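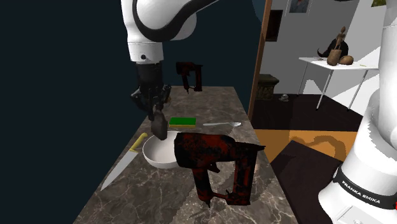 A white bowl on the marble worktop.

Kernach Kitchen Words

README, last revised 17 February 2021

Welcome, and thank you for looking in! Kernach Kitchen Words is a plain text collection of the names people use for bowls, pans, ladles, cloths and all the other bits and bobs of a household kitchen. It began as a notebook that Merle Maihi kept while sorting through old recipe cards, and it has grown a good deal since then -- mostly through letters, and through people ringing up to tell us we had got the word for a milk jug wrong.

What you will find inside

The main file, words.txt, holds 612 entries, one to a line. Each entry gives the word, the village or town where it was collected, a short meaning in everyday English and the initials of whoever wrote it down. The fields are separated by tabs. A second file, recipes.txt, has the sentences from recipe cards in which 429 of those words turn up, spelt exactly as the cook spelt them. Please don't tidy these up, however tempting it is. Domenica Ruchti spent most of a winter putting the old spellings back after I had helpfully corrected them.

How the words were gathered

Most came from handwritten cards lent to us by families in Kernach and Menda. Svenja Tiedemann typed them up and Carola Vogler read every line against the card. Where the two of them couldn't agree on a letter, the entry has a question mark after the word. We have nine entries with no place name at all, and these are marked "unplaced". If your grandmother used one of them, do write!

Things to bear in mind

Menda is far better covered than Kernach, so please don't use the file to work out which place has more words for anything. Baking is well represented and fish hardly at all. Some meanings are a bit loose, too: a good many cooks used the same word for a mixing bowl and a serving bowl, and we have left it at that.

Using and sharing

You may copy, print and adapt the lists freely for teaching or for your own pleasure, as long as you mention the collection by name. For anything you mean to sell, please ask Timo Görtz first.

Still to come

Carola has a box of cards about preserving and pickling, which we hope to add in March. Corrections are welcome at any time -- send the line number along with the word, and tell us where you heard it.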